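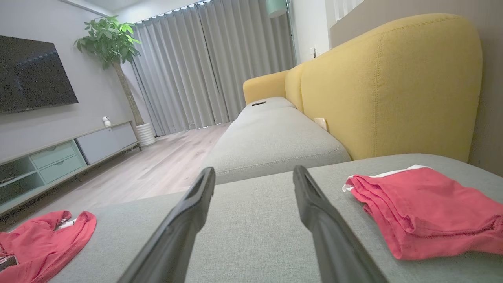 My sister Montserrat has a theory that every machine in the house was invented by somebody who was tired of one particular chore and didn't care in the least about the one that came right after it. The washer washes, the dryer dries, and then you are standing there with a warm heap of clothes in your arms, and it's you and the couch again, same as it was for our grandmother. I used to think she was just grumbling. Now that I've spent most of a winter reading about home robots (and pestering anyone who would talk to me about them), I think she has it exactly right.

So, can they do the laundry yet? I've been asked this at two birthday parties and once at the dentist, and my answer is still "sort of, if you have the afternoon free."

Picking things up is in much better shape than I expected. Two arms with a simple pair of fingers on each can get hold of a shirt, a sock, the corner of a towel. Back in December I sat down with Adaeze Dauda, who worked on warehouse equipment for years before she moved over to robots for the home, and she told me grasping was the part she worried about least. What keeps her up at night is that cloth has no shape of its own. A mug is a mug whichever way you turn it. A basketball jersey dropped on a cushion could be lying some 40 different ways, and in most of them you can't tell the front from the back without picking it up and giving it a shake, and then of course it's lying a different way again!

I thought about that for days. I fold a jersey without looking. I find the shoulders with my thumbs while I'm watching TV, and if you asked me how I knew they were the shoulders I couldn't tell you. My hands know the difference between mesh and trim. A pair of hard fingertips has to work most of that out from what the cameras see, and red mesh folded over more red mesh doesn't give them a lot to go on.
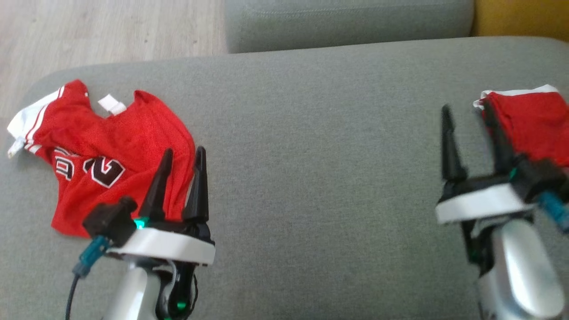

*A jersey and what I'd guess are the matching shorts, with one arm at each.*

Then there's the question of where you do it. Every folding demonstration I'd watched before this year used a nice flat table at a nice sensible height. Well, I don't fold at a table, and I don't know many people who do. I fold on the couch, and a couch is soft, and it curves down at the front, and it usually has the remote on it somewhere. Adaeze laughed when I said this and told me the couch is where she'd want to test anything she planned to sell.

I do want to be fair about speed, too. My friend Ifor timed me on a basket of 20 pieces last month and I took just over 3 minutes, which I was rather proud of until he unfolded one of my T-shirts and held it up to the light. If a machine took 42 minutes over the same basket and did it while I was out walking the dog, I'd be thrilled. I don't need it to be quick. I need it to manage without me standing next to it turning the sleeves right side out — and that's the bit I'm still waiting on.

Montserrat says she'll believe it when it can do a fitted sheet. I've asked her to start with the socks.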